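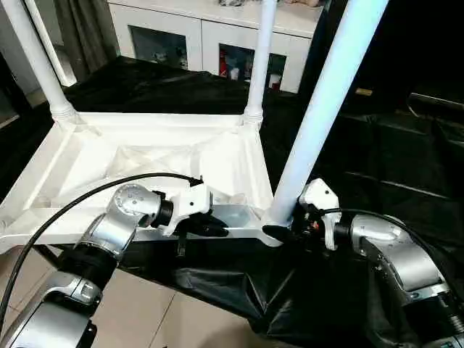
Stastside Forum - Reviews - Accessories - Prudard P12 portable jump starter

Prudard P12 jump starter, long-term review
Posted 6/7/19

The P12 is a lithium jump starter for 12-volt petrol and diesel cars. Prudard sells it as suitable for petrol engines up to three litres and diesels up to two. I bought mine at full price in April and have used it on two cars: a 1.6 petrol hatchback and a 2.0 diesel estate. The estate is left standing for long periods and has a battery that should have been replaced last winter.

In the box

The starter itself, a set of detachable clamp leads, a USB charging cable, a zip case and a folded manual. There is no mains plug. The manual is translated and in places hard to follow, and the section on fault lights gives two different meanings for a slow red flash.

Build

The casing is hard plastic with rubber corners. The clamps are on the small side but grip well, and the jaws are joined properly by a braid, so both halves carry current. Lead length is 17 cm. On the hatchback that is enough. On the estate the negative terminal sits under a plastic cover near the bulkhead, and the unit has to be balanced on top of the fuse box. Another 10 cm of cable would cure it.

The socket for the leads has a rubber flap which does not stay shut. Mine came off in the second week.

Starting

On the hatchback, with the battery run down to the point where the dash lights went out on cranking, the engine started first time on every attempt. The charge display dropped by one bar out of four.

The diesel is harder work. With the battery flat it started on the second try, after a wait of 55 seconds with the clamps connected. The manual asks for 30. On a cold morning I needed three tries, and the third only worked after pressing the boost button, which switches off the low-voltage check. Boost mode also switches off reverse polarity protection. This is printed on page 14 of the manual and should be printed on the unit.

I compared it with an older Oprea starter of similar stated capacity. The Oprea is heavier and takes longer to charge, but it started the diesel first time under the same conditions. It also has longer leads.

Charging and storage

A full charge from a phone plug took nearly 12 hours. From the car's own USB socket it is slower again, and I gave up. Charge retention is good – left in the boot for two months, it still showed four bars, though a four-bar display is a coarse measure.

The USB output works as a phone charger. The torch works as a torch.

Price and alternatives

Nultberg lists a unit with the same clamps and, as far as I can tell, the same casing for less money. I have not tested it and cannot say whether the cells are the same.

Good points: compact, decent clamps, holds its charge.
Bad points: short leads, slow charging, poor manual, weak socket flap.

For a small petrol car I would buy it again. For a two-litre diesel I would spend more and get something with a higher cranking current. Prudard's size limit is optimistic.

Score: 3 out of 5

Filed under: batteries, breakdown kit, winter driving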